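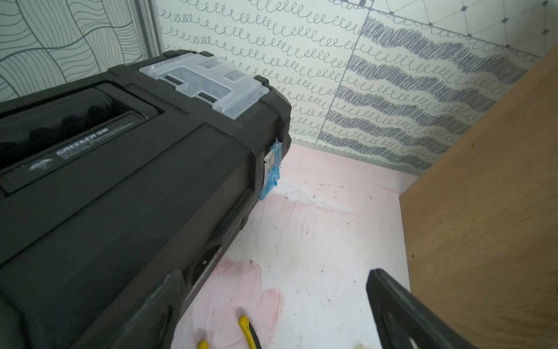

A black Greener toolbox seen from the wrist of the arm during the open day at Drotum's Ellmont workshop.

Workshop arm works from the floor at Ellmont open day

Staff report, August
Reading time: 5 minutes

Drotum opened its Ellmont workshop to visitors this month for an afternoon of manipulation trials, most of them carried out at floor level with ordinary hand tools and storage boxes. The company builds control software for single-arm systems and has until now shown its work only to customers. Over 60 people signed in at the door.

The demonstration used one arm with a two-finger gripper and a small camera mounted close to the gripper. Visitors could follow the wrist view on a monitor next to the work area. The software under test, named Cù, takes that view as its main input and plans short motions from it, typically a few inches at a time, before looking again.

Miloslav Bednárik, who leads the manipulation group at Drotum, ran the session and took questions between runs. He said the company had moved most of its test work down from the bench last winter. On a bench, he told visitors, parts are usually presented at a known height and with clear space around them. A toolbox on a floor offers neither. The arm has to reach low, the fingers come close to the ground plane, and a large object in front of the wrist can block most of the camera's view at the moment the software needs it.

The first task was a handle approach. A recessed handle of the kind found on many plastic toolboxes leaves little room for a gripper, and the finger tips have to enter at close to the right angle or they strike the edge of the channel. Cù makes the approach in three stages: a coarse move to a point over the lid, a correction in rotation, and a slow descent with a force limit. If the limit is reached early, the arm backs off and tries a slightly different angle. In the afternoon's first set it needed the second attempt more often than not. Bednárik described this as normal for a black box with a matte finish, where the software has few edges to work with and tends to misjudge the depth of the recess.

The second task dealt with latches. Translucent plastic is a known difficulty for camera-based systems, which often register the surface behind the part in place of the part itself. Drotum's method is to look at the latch from two wrist positions and compare the outlines. The comparison adds a few seconds to each cycle. Several visitors asked whether a depth sensor would be quicker. Bednárik said the group had tried one and found the readings on clear clips less reliable than the two-view method, though he added that the result was specific to the sensor they had on hand.

The third task, picking up hand tools from the floor, drew the most questions. Pliers and cutters are awkward for a parallel gripper. The handles are curved, the weight sits toward the jaws, and a grasp near the ends of the handles lets the tool swing down as it is lifted. Cù is set to prefer a grasp near the pivot when it can see one. When the pivot is hidden by another object, the software falls back on the visible part of the handles and lifts slowly, checking for rotation as it goes. Yellow handles are fairly easy to find against a pale floor. Tools with gray or black grips took longer in the runs shown.

Drotum also gave out a one-page summary of its recent testing. The company logged 1,751 grasp attempts in the current series, all of them with the same gripper fingers. The sheet did not give a success rate. Asked about this, Bednárik said the tasks in the series differ too much for a single number to be useful, and that figures for each task would be released when the series is finished — he did not give a date.

The gripper fingers are made by Bindent, a supplier of molded end-effector parts. They are black plastic with an angled tip and an inner cutout. According to Drotum, the cutout reduces weight and allows the finger to flex slightly when it touches a hard surface, which matters in floor work. Fingers are replaced on a fixed schedule, whether or not they show wear. An earlier solid finger was dropped after it proved too stiff for contact with the ground.

Patterned wall panels are a regular part of the test area. Drotum puts several designs side by side, including spirals, contour lines and a diamond grid, and changes them between series. The purpose is to keep the software from relying on a plain background. Bednárik said that an early version of Cù performed well in front of a white wall and lost track of object edges once a striped panel was placed behind them. The floor is left scuffed and stained for a similar reason, and is swept only when debris could get into the arm's base.

Two limits were stated plainly during the session. The system does not handle a full toolbox, as the load would exceed what the fingers are rated for at that reach. It also has no means of judging whether a box has been left unlatched, and a lift by the handle is therefore only attempted after the latch routine has been run.

The afternoon ended with a short period in which visitors could move objects and watch the software plan again. Arm speed was reduced for this part and the floor zone was marked off. One run was stopped by the operator when a box had been pushed outside the reachable area, and it was restarted after the box was moved back.

Drotum said it plans to hold a second open day at Ellmont once the latch routine has been shortened. Places will be limited to the number that can stand behind the barrier with a clear view of the monitor.

Comments (4)

tmk_fixtures
Was there for the pliers part. The slow lift is very slow. Would like to have seen it with a ratchet or something with a round handle.

Orrin
Did they say what the force limit is set to on the descent? I asked and the reply was that it varies by task, with no range given.

benchdog
Fixed replacement schedule on the fingers seems wasteful to me. We run ours until the tips round off. Different work though.

lowreach
@benchdog Depends what you're logging. If the fingers wear halfway through a test series, your early runs and late runs aren't the same setup. I'd swap them too.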